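Karkelthorpe Student Robotics Project
Working rules for arm trials on household surfaces
20 Jan 2026

3. Rules applied at the bench

Our draft follows the Sudeck lab checklist, with two changes for bathroom work. Small items stay on the counter during a trial and their positions are logged first. The gripper approaches from above, at reduced speed, and a cloth is kept clear of faucet handles.

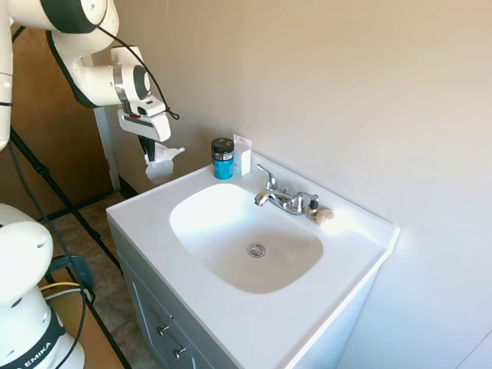 Who may restart the arm after a stop?
Only the operator who pressed the stop, once the second team member has checked the workspace and said so aloud.

3.1 Logging

Each trial gets one line in the Endent log: start state, end state, stop events. We logged 289 trials, of which 3 were ended by the operator. Video is kept for all of them – the Siqueira template asks only for failures, which we found too little for review.

3.2 Surface check

Bright, glossy counters wash out in the wrist view. The rule is to lower exposure before the first trial and to note any loose matter on the surface.

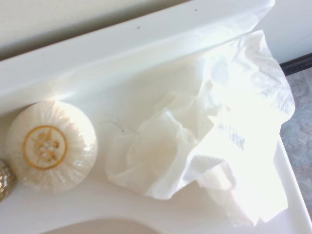

Figure 2. Wrist view of the counter with wrapped soap and crumpled tissue.

The exposure limit is still open and will be set in May.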